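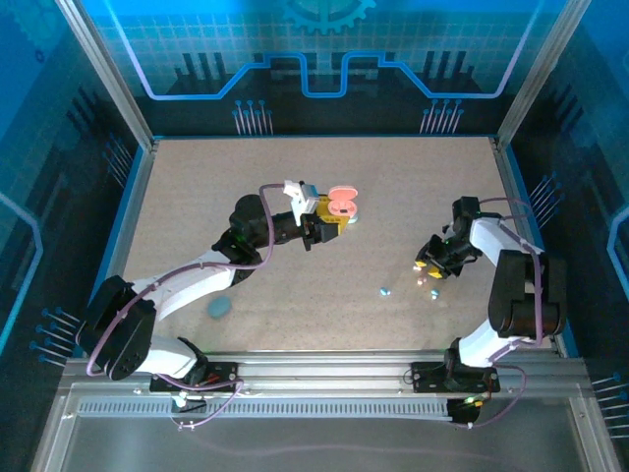

The two-armed earbud cell at Tivitz, with the left gripper on an open pink case.

The sales sheet for the Flirenetti cell promises 1000 cycles between service stops. Hoi-yan Kwan, who looks after it, has never seen that number. Her best run ended at 827, when the right arm began closing just shy of the earbuds.

Most of her work is dull. She checks the yellow fingertips, reties the purple cable where it follows the arm, and runs the zero routine again. That takes 45 minutes, and the vendor leaves it out of its math.

"They say it calibrates itself," she says. "It does, after I've done it."

Her boss, Valdemar Kárason, still wants a second cell by February. He points to a success rate of 80 percent on the case-loading job. I asked what happens to the rest. A person puts those earbuds in by hand — the same person, as it happens, who used to load all of them. Kwan has asked for a spare set of fingertips first. The order is still waiting for a signature.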